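Print this handout
E-mail this page to a classmate

Reading a Can: Notes for Week Four
Everyday Packaging, instructor Leidy Arboleda

Before we get to the big subjects (and we will get to them, I promise), I would like us all to spend one whole class meeting with a drink can. I know how that sounds. Every year a few people look at me as though I have wandered into the wrong room, and every year those same people come up afterward to tell me they looked at the lid on their lunch for ten minutes. So please be patient with me, get yourself something cold if you like, and let's begin at the top and work our way down the side.

The lid is where most of the thinking went. It is a separate piece from the body, joined to it by rolling the two edges together, and that rolled seam is the raised rim you feel against your lip. Inside the rim the panel sits a little lower. The tab is held on by a rivet, and the rivet is made out of the lid's own metal, pushed up into a little button and then flattened over the tab. When you lift the back of the tab, the nose presses down on a scored line, and the opening folds in.

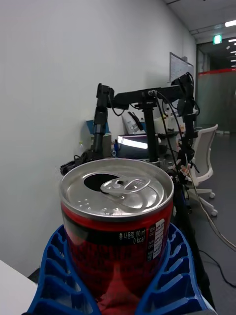 Handout 4, p. 2

On the lid of our class can, look to the left of the tab for a small cluster of raised dots. Run a fingertip over them when the can comes around to you. Raised dots on a lid are often braille, put there so that a person who can't see the printing can tell something about what is inside, and you will meet them on cans from several countries. I have not translated ours for you, and I would rather you tried it yourselves with the chart on the back table. Write down what you feel before you look anything up.

Now the printing. The black band below the rim carries the contents in Korean: 총 내용량 190 ml, and with it, 0 kcal. The first three syllable blocks that come after 총 (which means "total") spell 내용량, the amount of contents, so you have now read a whole phrase off a package even if you came in this morning with no Korean at all! Notice that two facts share one small band. A shopper wants both of them quickly, and the white lettering on black gives them plenty of contrast against all that red. 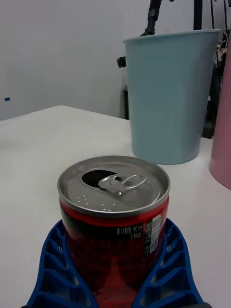

Photo: Maksym Mykhailiuk

The nutrition panel is a different sort of reading. It is narrow and upright, with rows of tiny characters, and you will want a magnifier for it. Maksym has kindly put a box of them by the door; please put yours back when you leave, as we were three short in December. Ask yourself who the panel is written for and how far from the eyes a person is expected to hold it. My own arms are no longer long enough.

A word on size. If you multiply it out, 200 of these make 38 liters, which I find a very pleasing figure and which will come up again when we talk about shipping cases. A small can uses more metal for each mouthful of drink than a big one does, and you should be able to explain why with a pencil sketch and one or two sentences.

Next comes the curve problem. A label is designed flat, on a screen, and then it has to live on a cylinder where you can never see more than half of it at a time. Designers get around this by repeating the name, or by running a stripe or the lettering on a slant so that it leads your eye around the side.

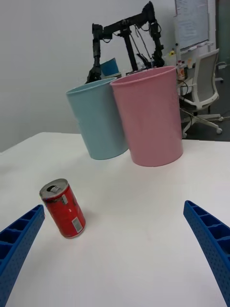

Small print and barcodes get whatever territory is left over, usually low down or around the back. Turn your own can slowly and make a note of the moment you lose the name and the moment it comes back. Some of you will find that you never lose it completely, and I'd love to see a sketch from anyone who does.

For next time, please bring one clean, empty can of any size, and draw its lid at twice life size in pencil. Label the rim, the panel, the rivet, the tab and the opening. On a second sheet, copy out every piece of text on the side, in whatever language it comes, and mark which pieces you could read at arm's length. Reading: the chapter on closures, through page 77.

Print this handout
E-mail this page to a classmate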